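Home | News | Street Life | Events | Contact

Farmers Market Moves to Texier Street for the Summer
6/25/19

The downtown farmers market has moved two blocks east to Texier Street, where it will stay until the end of the season. The old spot on the square is closed while crews replace the paving.

Market manager Annick Masson said 103 vendors applied for a stall this year, up from last year. The new stretch of street is longer, and there is room for all of them.

Parking is free in the Lustau garage during market hours. The garage has 696 spaces, and the entrance on the river side is open again after repairs that began in February. Drivers should not use the alley behind the bakery, which is kept clear for deliveries.

Gilles Courtois, who sells bread and honey, said foot traffic was slower than usual the first morning. "People walked to the square first, then saw the sign and came over," he said.

The city has put up new signs at both ends of the street. Dogs on a leash are still welcome.
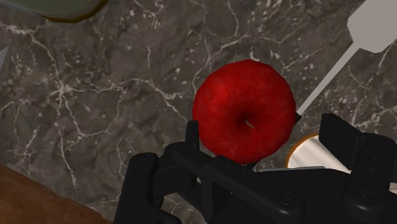

A red apple on a dark gray marble countertop.

Stall maps are at the library desk. Questions about fees go to Thibault Marty at the city clerk's office.

Recent items
Novska Bridge Lights Back On
Sidewalk Chalk Day Needs Artists
Bench Repairs Along the River Walk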